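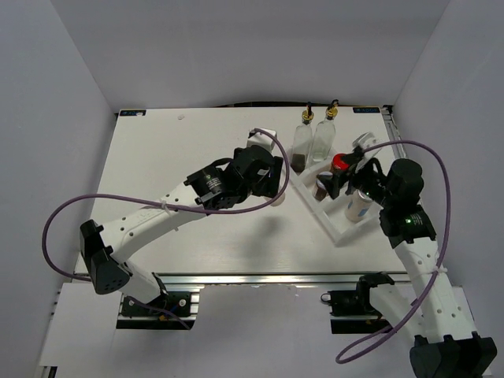

FOR IMMEDIATE RELEASE

Pivus presents Moschos, a divided tray for the small jars and bottles of the home

BRERKDEN, 2018-06-28. Pivus, the maker of home storage products from Brerkden, announces today the Moschos tray. It is made for the small things which stand on a dresser, a bathroom shelf or a desk: face cream, dropper bottles, balm in round tins, and the little jars of which every family has more than it remembers. The first 800 trays are ready and will be sent to shops starting next week.

Moschos is the first Pivus product for small containers. Until now the company was known mostly for its shoe boxes and drawer inserts, which are sold in 170 shops.

"Our customers have put their shoes in order, and then they write to us about the bathroom," says Pascal Pons, head of product at Pivus. "They have one jar with a red lid, a brown one behind it, two bottles with droppers, and when they want to take the one at the back, the one in front falls down. We wanted to help with exactly this small problem."

What the customers told us

Before the design work began, Pivus sent a questionnaire to its customers and received 1528 answers. The most frequent complaint was about bottles that fall over. In second place came the jars that are forgotten at the back until the product inside is too old to use. Many people also wrote that they have already bought a drawer insert and put it on the shelf, where it did not fit well. The compartments were made for socks and were much too wide.

The company then asked 26 households to keep a tray at home for one month and to use it every day in their own way. They were given no instructions for arranging it. Some of them put the tall bottles at the back and the jars in front. Others sorted by morning and evening, and one family gave a compartment to each person. After this month the design team made the dividers a little lower, so that it is easier to take hold of a small jar with two fingers.
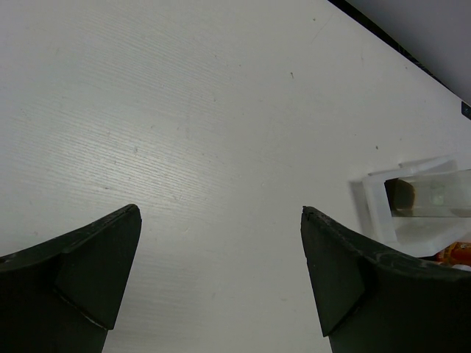 How to begin with the tray

Pivus recommends to empty the whole shelf or table top first and wipe it before the tray is put in place. Then the containers can come back one after another, beginning with the tallest. A tall bottle with a dropper should stand upright, with enough room above it to lift the cap out. Round tins can lie flat or lean on the divider, with the lid facing the person who uses them.

Containers that are almost empty should get their own compartment near the front. In this way they are finished before a new one is opened. Mr. Pons does the same at home with his hand cream, and he admits that he once had five open tubes of it.

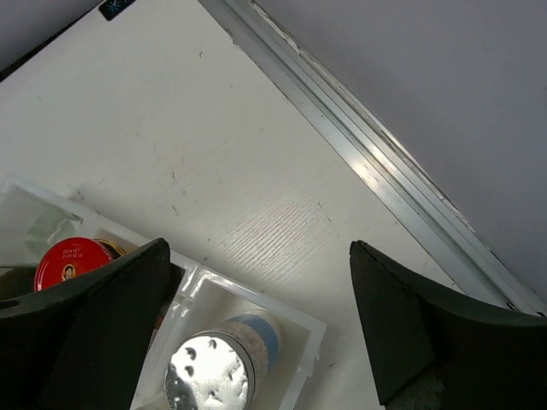
It is also useful to leave one compartment free. New things arrive in every home, and when the tray is completely full on the first day, the next jar will stand beside it and the old disorder comes back. The test households who left a free place told Pivus that they were still content with their arrangement at the end of the month. Those who filled everything had to sort again after the second week.

For glass containers and other small glass pieces, Pivus advises to keep one compartment only for glass. Metal tins should go in a different one. A piece of soft cloth can be laid on the bottom. The tray itself is washed by hand with warm water and ordinary dish soap, and it should be dried before the containers are put back.

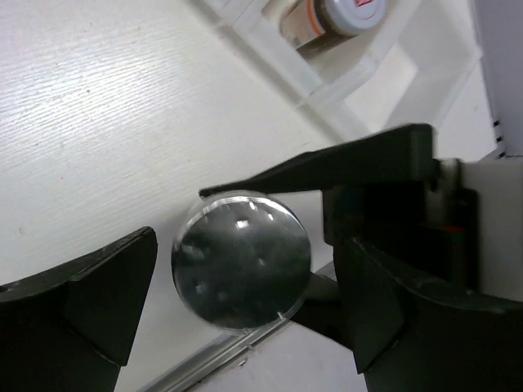

Where to find it

Moschos will be offered in the shops that already sell Pivus products, and also by mail from the company's own store in Brerkden. A second, deeper size for kitchen spices and baking supplies is planned for October. Customers who took part in the questionnaire will receive a letter with the date when the new size can be ordered.

About Pivus

Pivus designs and sells storage products for the home. The company has its office, its workshop and one store in Brerkden. Its other product lines are Kallel, a range of drawer inserts, and a series of stackable shoe boxes.

Press contact

Pascal Pons, Head of Product, Pivus, Brerkden
Sample trays for editors can be requested in writing. Please mention the name of your publication and the delivery address.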